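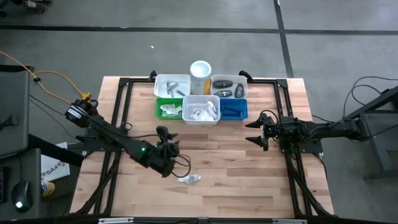 Reviews / Workshop & Home / Worktops and benches

The Talar is a bench top sold as a bare slab: beech strips glued side by side, square edges, no legs and no fixings in the box. Mine came from the Pludport depot in January and has been in daily use since, first on a pair of trestles and then on a steel underframe I already owned.

Delivery was two people and a van with no tail lift. The slab was wrapped in card with foam at the corners, and one corner had still taken a knock. It steamed out with a damp cloth and an iron. Moisture content on arrival read 9 per cent at one end and 10 at the other, which is fine for a heated room and a little dry for a garage.

Flatness was the first thing I checked. With a long straightedge across the width there was a hollow of 2 mm near the middle, and along the length I could find nothing worth measuring. By March the hollow had closed to the point where a sheet of paper would not slide under. I put this down to the slab settling to the humidity of the room. Anyone planning to flatten the top by hand should leave it for at least 5 weeks before picking up a plane.

The glue lines are good. I went over both faces under a low lamp and found one open joint on the underside, short and shallow, which took a little thin glue and has not moved. Strip widths vary, and the colour match is average. There is some filler around the knots on the lower face and none on the upper.

Finish is where the Talar loses marks. It is described as "oiled", and what arrives is one thin coat that a wet mug will mark within the hour. I sanded to 180 grit and applied 2 coats of hard wax oil, leaving a day between them. The end grain needed a third. Budget for this, as it adds a fair amount to the price and most of a weekend.

Fixing to the frame needs some thought. The instruction sheet shows screws driven straight up through plain round holes, which will split a top of this width when it moves. Use slotted brackets, slots running across the grain, and keep the screws 20 mm shorter than the combined thickness. Ghassan Farah, who has the same slab in his shop in Tevcombe, followed the sheet and now has a crack at the back edge.

I also looked at the Najjar, which is thicker and properly finished but comes only in one depth. Ravindran Iyer reviewed it on this site last year and I agree with most of what he wrote, apart from his view of the edge profile – the rounded front makes clamping awkward.

Flatness: good. Joints: good. Finish: poor. Instructions: ignore.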